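August, bench log, second batch of size

Started 7:40, room cold for once. Redoing the wheat paste / methyl cellulose comparison from scratch because the first batch went sour over the break and I don't trust any of the peel numbers from it. Old jars tossed. Old labels kept in the folder so Kirsty can see what we did.

Papers on hand:

- Gerkbridge block print, heavy stock, distemper ground (the fussy one)
- Limden machine print, thin, takes water badly
- offcuts of the Marti lining paper, two rolls, one has a crushed end

Paste A: wheat starch, cooked 25 min, strained twice. Still lumpy. Third strain through the old silk screen and then fine. Paste B: methyl cellulose, left overnight, clear, bit thick, let down with a splash of deionized. Paste C is A and B mixed half and half, which Visitación swears by for ceilings.

Soak times all over the place. The Limden curls in under a minute and then relaxes, and if you hang it before it relaxes you get a seam that opens as it drys. The Gerkbridge wants much longer. Gave it 8 min booked (pasted face to pasted face, folded loose, NOT creased) and it went up flat. At 4 min it bubbled in the middle and I had to lift and rehang, lost some of the ground at the bottom corner. Brush marks visible too. Felt roller next time, light hand.

Seams. Butt joints only, no overlap. Plumb line every second drop, I skipped one and paid for it, drifted a good 3 mm by the ceiling. Note to self: the laser is not level, it has not been level since it fell off the ladder, use the bob.

Pattern match is the other thing. With a big foliage repeat you can hide a bad seam if it falls through a leaf, the eye goes to the outline of the leaf. Plain ground between stems is where it shows. So start the first drop from where the motif sits best on the wall people look at, then work out both ways and let the mismatch die in the least used corner. Visitación does it the other way round, starts at the door. We argued. Not settled.

Pale papers worse than dark for show-through, obviously, and tone on tone worse again, any paste on the face dries shiny and you see it the second the light comes from the side. Wipe as you go, clean water, change the bucket. Changed mine too late on drop four and got a faint tide line along the top.
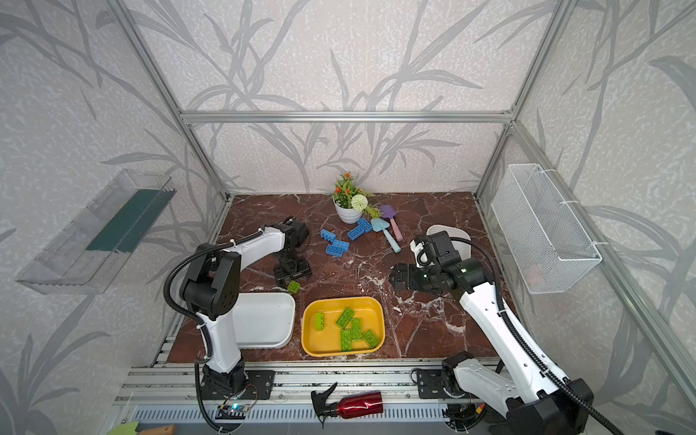

*Large leaf repeat, grey on pale grey.*

Peel tests after lunch. Strips 50 mm wide, pulled by hand with the spring gauge, slow as I could manage. Gauge sticks at the low end so anything under the first mark is just written "low".

| Paste | Gerkbridge | Limden |
|---|---|---|
| A | paper tore first | clean lift, hard |
| B | clean lift, easy | clean lift, low |
| C | clean lift, hard | partial tear at edge |

B is the one you want if somebody has to take it down again. A is the one that never comes off. C somewhere between, closer to A than I expected. Would not call any of this proof, it's one wall and one pair of hands.

Skasix primer under all of it, two coats, second coat went on before lunch the day before. Coverage fine. Smells. They changed the tin and the lid doesn't reseal, I've decanted what's left into a jar with a proper lid and put it on shelf 711 by the sink. Please don't put it back in the tin.

Stock: 500 g wheat starch left, not enough for the next round. Methyl cellulose ok. Lining paper ok if we trim the crushed end. Brushes — two are shedding, bin them, picking bristles out of wet paste ate over an hour of my morning.

Kirsty came by at 3:15, looked at the corner where I lifted the ground and thinks it can be touched in with dry pigment and a little B. Will try on an offcut first. She also wants the soak times written on the back of each sample in pencil, no pen, pen bleeds thru. Done for all except the last Limden.

To do

- recook A, smaller pan, stir the whole time
- order starch
- replace bob string
- rehang Limden drop 2 with a longer rest
- ask Visitación how much B goes in her ceiling mix, mine feels too wet
- check the tide line again with the raking lamp once it's dry

Washed up, left the strainers soaking in the left sink. Heater off 5:50.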